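Lelton Evening Classes – Keeping House Well
Session 4 handout: Worktops, edges and the drawers underneath
Tutor: Rocío Tovar
Wed 29 May, upstairs kitchen

Before we start, a quick word on last session. Several of you asked whether you could use the oven notes on a range cooker, and the answer is yes, with a bit of common sense about the size of the thing. I'll bring the extra sheet next time for those who want it. The course folder is on the shelf by the door and you're very welcome to borrow it for the week, so long as it comes home again.

1. What we mean by a clear worktop

Most of us grew up thinking of a worktop as a kind of long shelf. The kettle lives on it, then the bread bin, then the post, and before you know it you're chopping an onion on a patch the size of a paperback. I did this for years, so please don't think I'm wagging my finger. For this session I'd like you to think of the worktop as a place where jobs are done, and of everything standing on it as a visitor.

Try this at home before Session 5. Take everything off one stretch of worktop and put it on the table. Leave it there for a day and a night. Each time you need something, fetch it, use it, and put it back in the kitchen – at the end you will have a fair idea of what has earned its place. My own toaster failed the test and now lives in a cupboard, where it seems perfectly content.

2. Looking at a pale surface properly

Pale and glossy tops are popular and I can see why, they make a small kitchen feel twice as bright. They are also rather good at fooling you. Under a ceiling light you get a patch of glare, and you can wipe straight through it without seeing what is there. A soft shadow will do the same job from the other side, so to speak, and hide a thin film of grease very nicely.

So, get down to the level of the surface and look along it. Then move to one side and look again. I know it feels a little silly the first time. You'll notice smears that didn't show from above, and the small things too: a grain of salt, a crumb, a fleck of pepper. On white, one dark speck is all the eye goes to.

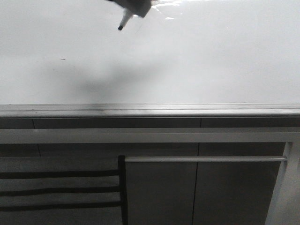
Kenji Doucet wrote back after the draft of these notes went round to say that he had lived with a white top for years and had given up on it ever looking clean by daylight, and that what made the difference in the end was drying it. He wipes with a damp cloth, follows at once with a dry one, and does the bit by the window last. He also wanted it put down in writing that a tea towel used for hands doesn't count as a dry cloth.

I agree with every word, and I've altered the order of work below to suit.

3. Order of work

Clear the stretch you are going to clean, all of it. Shuffling things along as you go only moves the crumbs about.

Sweep up dry bits first with your hand or a soft brush, towards you and into a dustpan or your palm. If you go in wet, flour turns to paste and you'll be at it until supper.

Wash with warm water and a small drop of washing-up liquid. Wring the cloth well. Work from the back towards the front in overlapping strokes.

Rinse the cloth, wring it again and go over the same ground. People skip this one and then wonder about the streaks!

Dry with a clean cloth, finishing with whichever part gets the most light.

Dried-on spots can sit under a damp cloth for a few minutes. Please don't reach for a knife or a scouring pad. A glossy finish scratches more easily than you'd think, and the scratches catch the light ever after. If you have the maker's leaflet for your top, read it before you try anything stronger than washing-up liquid, as stone, wood and man-made tops all have their own likes and dislikes.

4. The front edge

I give this its own heading because it is so often left out. A rounded front edge is kind to hips and sleeves, but drips run over the curve and along the underside, where they dry in a line. Fold your cloth over the edge so that your thumb is on top and your fingers are beneath, and draw it along from one end to the other. Then turn the cloth to a clean side and come back.

Anything that gets past the edge lands on the drawer fronts, so do those next. Dark grey fronts under a white top look very smart, and between the two of them they'll show you everything: the top shows the dark crumbs, the fronts show the flour and the fingerprints. Wipe downwards, and give the top rim of each front a go with the corner of the cloth.

5. What goes in the top drawers

Shallow drawers right under the worktop are the most useful storage in the kitchen and they tend to fill up with batteries and takeaway menus. Our rule for the course is that a top drawer holds what you use standing at that very spot. Under the chopping place, knives in a tray or guard, peeler, scissors. Near the hob, spoons and spatulas. Cloths and tea towels nearest the sink, if you have a drawer there.

Measure the inside before you buy any dividers – width, depth and height, and the height with the drawer above closed. I once bought a very handsome tray that fitted beautifully and stopped the drawer from shutting. It now holds seed packets.

Empty each one fully, tip out the crumbs, wipe, and let it dry open before anything goes back. If you come across something and can't say what it's for, put it in a box with the month written on the lid. Mine says October and I haven't opened it yet, so I suppose I have my answer.

6. For next time

Please bring a rough sketch of your own worktop, seen from above, with the sink and the hob marked in and a cross wherever something stands all the time. It needn't be to scale and nobody will be marking the drawing. We'll work in pairs and swap sketches, as it is far easier to be firm about another person's bread bin.

Bring two cloths as well, one for washing and one for drying, and an apron if you like to wear one. Tea and biscuits at half past as usual, and whoever has the big green teapot, could we have it back please.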